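Luter Tabletop Trainer, User Guide
Section 6: Setting Up a Tidy-Up Task

Read this section before you run your first chore. A tidy-up task asks the arms to pick up household items from a table and put each one where you say it belongs. Current software handles some of these items well and others poorly, so start small.

6.1 Before you begin

You need a finished arm calibration (Section 4) and a saved workspace. New users should work in the simulator until a task passes 30 runs in a row.

6.2 Steps

1. Open Tasks and choose New > Tidy-Up.
2. Select a table. The default is Manthorpe White.
3. Add a tray and set it as the drop zone. Keep the whole tray within reach of at least one arm.
4. Add items from the Ayala household set. Boxes and cans are the best first choices.
5. Leave a gap of at least 2 finger widths around any item to be picked. The Finger Width tool shows the gap in green when it is wide enough.
6. Write one instruction per item, such as "Put the can in the tray." Avoid "Clean up the table." The planner accepts it but often stops after the first item.
7. Press Check Reach, then Run.

Note: Shadows from the arms are drawn by default. Leave them on. A policy trained without shadows tends to lose items on a real table.

Note: Each run is limited to 700 control steps. A run that reaches the limit is logged as a failure even if the item is already in the gripper.

6.3 What to expect

Upright cans and closed boxes are the most reliable. Plants, stemmed cups and leaning bottles are still hard, and pulling a single tissue from a box is not supported in this release. In the Sterkmont test set of 4,000 runs, most failures came from items touching each other. Do not plan on leaving the system alone with a full table.

CAUTION: Do not move a task to real arms with open liquids or glass on the table. Keep the stop button within reach at all times.

Section maintained by Dexter Mbeki. Last revised 9 February 2025.

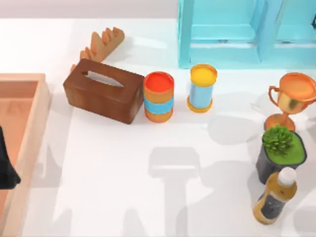

Figure 6-1. Simulated tidy-up table with tray, household items and shelf.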